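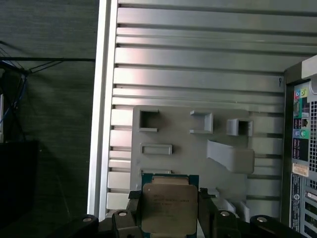 I have been reading political satire with talking animals in it for most of my life, and writing it (badly, for a church newsletter that was very patient with me) for a fair bit of it too, and I've come round to the view that the silly names are what ruin it. I don't mean the animals. I love the animals. I mean the names, the ones where the premier gets turned into a pun on his own surname with a rude bit stuck on the end, and the opposition leader gets another, and by the third paragraph you are reading what amounts to a decoder ring. Look at the processor down at the bottom, square and silver, with its rows of small lettering on the lid. Somebody, somewhere, takes great pleasure in what a line of print like that says. The rest of us can't make it out, and wouldn't know what to do with it if we could. That is exactly how I feel when I open a satire and find eleven syllables of nickname waiting for me on the doorstep.

I should say where I'm coming from. I live in Bronton, where we've got one arena, a council that meets in the basement of the library, and, for the past 4 years, a serial by a retired surveyor named Yurii Dovhaniuk. It runs on his own website, which has a mustard-coloured background and takes ages to load, and it concerns a swamp called Jilwood and its mayor, a heron by the name of Harasym. If you've never read it you should, though do start in the middle, because the first year is mostly Yurii finding out what a heron can do with its feet.

Harasym is a lovely creation. He is vain about his legs. He begins every meeting by asking the frogs whether they can hear him, and when they say yes he repeats himself anyway. He once declared a state of emergency over a duck. Now, anybody in Bronton knows who Harasym is, and I'm not going to write it down here, partly out of manners and partly because I buy my firewood from the man's cousin. But here's the point I keep trying to make to my friends at the curling club. You don't need to know. My sister in Orport has never laid eyes on our mayor, couldn't pick him out of a lineup of two, and she laughed so hard at the duck that she had to pull over at the Petro-Can to finish reading it to her husband.

What the duck did right

Let me go on about the duck for a minute, because I think it holds the whole argument.

In the duck chapter, which Yurii put up one January when the rest of us were busy chipping ice off our steps, a duck arrives in Jilwood with a suitcase. It says it is only passing through. Harasym can't believe this. Nobody who matters passes through Jilwood, so either the duck doesn't matter, in which case why has it got a suitcase, or it does matter and it's up to something. He strikes a task force. The task force is made up of a muskrat who is deaf in one ear, two turtles who are in the middle of a quarrel about a log, and Harasym. They meet until well past dark. By the time they've agreed on a list of questions for the duck, it has had its supper, folded its newspaper and flown to the lake.

You can see whose behaviour he had in mind, if you live here. We had a fellow come through to look at the old cannery property and he was treated much the same. But the story stands up without the cannery. It's about a small place that is frightened of being overlooked and equally frightened of being looked at, and there isn't a town on either side of the Rockies that hasn't got a bit of that in it. I have got a bit of that in me, come to think of it. I'm a heron at Thanksgiving, my kids tell me.

Compare that with the sort of thing I get forwarded every week, and I do mean every week, from people I'm fond of on both sides of every question. There's a beast whose name is a mash of a politician and an insult. He meets another beast, similarly named. They have a conversation in which the first beast says, more or less word for word, the thing the politician said on the news, and the second beast says what the author wishes he'd said back. The animals don't do anything an animal would do. Nobody gets wet. You could take the tails off the lot of them and it would be a letter to the editor, and probably a better one, as the paper would have made him keep it short.

I have asked myself whether this is only snobbery on my part. It might be! I went through a stretch in my twenties of thinking that nothing published after Swift was worth the bus fare, and some of that never quite washes out. And I know that people who are angry want to be angry by name. There's a relief in it. When the hospital in Orport cut its evening hours, I came up with a nickname for the minister of health while doing the dishes, and I was so pleased with it that I said it aloud to the dog. It did me good. I'd never put it in a story, though, and if I had, the story would have gone stale by spring, when the minister was shuffled off to fisheries and we got a new one whose name doesn't rhyme with anything.
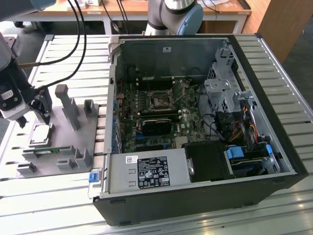
A word for the angry

All the same, I want to be fair, and there's a case on the other side that deserves a proper hearing. My neighbour across the lane, who taught high school civics until her knees gave out, thinks I'm far too easy on Yurii. She finds Harasym cuddly. She says that a real mayor with real faults goes home after a chapter like the duck one and feels flattered, that he probably has it printed and stuck on the fridge, and that satire a man can stick on his fridge has let him off the hook. The puns may be crude, she says, but at least you know who's being hit.

I've turned this over quite a lot, on walks mostly, and I'll grant her a good half of it. There is a kind of gentle small-town humour that works like a warm bath, and those in charge are only too happy to hop in. I've been guilty of it myself in the newsletter (I once wrote four hundred words about the parking at the fall supper that offended no living soul). If Yurii had stopped at the duck I think she'd have me.

He didn't stop, though. Last year he wrote the long one, the one about the culvert. It came to 3,701 words, which he mentioned at the bottom with what I took to be an apology, and there's barely a joke in the second half. The water comes up in Jilwood, and it comes up first at the low end, where the voles live, and the voles have been sending notes about the culvert since the opening chapter. If you go back, the notes are there. They're in the background of nearly every meeting, read into the minutes and set aside so that Harasym can talk about his legs. I had laughed at those notes. I'd laughed at the poor spelling in them. And there I was at my kitchen table with the kettle going cold, feeling about as low as I've felt over anything I've read in years, because I'd been sitting in that meeting too, you see, right there with the frogs.

No nickname could have done that. A nickname tells you straight off that the villain is somebody else, and you get to settle in and enjoy yourself. The heron got me to like him first. I'd put up with him for chapter after chapter, same as we put up with the real ones, on account of his being entertaining, and then the bill for it was handed to the voles.

I read parts of it out to my neighbour over the fence. She said it was too long. She also asked me to send her the link, and I noticed her kitchen light was on late.

What I'd ask of the rest of you

So if you've got a political fable in a drawer, and I'm told that half the country does, I'd ask you to try one small experiment with it. Go through and change every name to something your aunt might have called a cat. Then hand it to a person who doesn't follow the news, or who lives a good long drive away from yours, and leave them alone with it. Don't hover. If they come back wanting to know what the badger did next, you've got yourself a badger. If they come back asking who it's supposed to be, well, that's a hard thing to hear over a coffee, and I have heard it, and I went home and started again with a goat.

I'd ask for a little more weather, too. Animals live outdoors. It's remarkable how many of them in these stories seem to spend their days in a television studio.

As for Yurii, he tells me he has 8 chapters left to write and then he means to build a canoe. He figures he has 2,000 regular readers, which is more than turned out for our last municipal vote, and he has never taken a cent for any of it. The next one is supposed to be about the turtles and their log. I've got my own guess about who the turtles are, and I'm keeping it to myself until I've read the thing through twice.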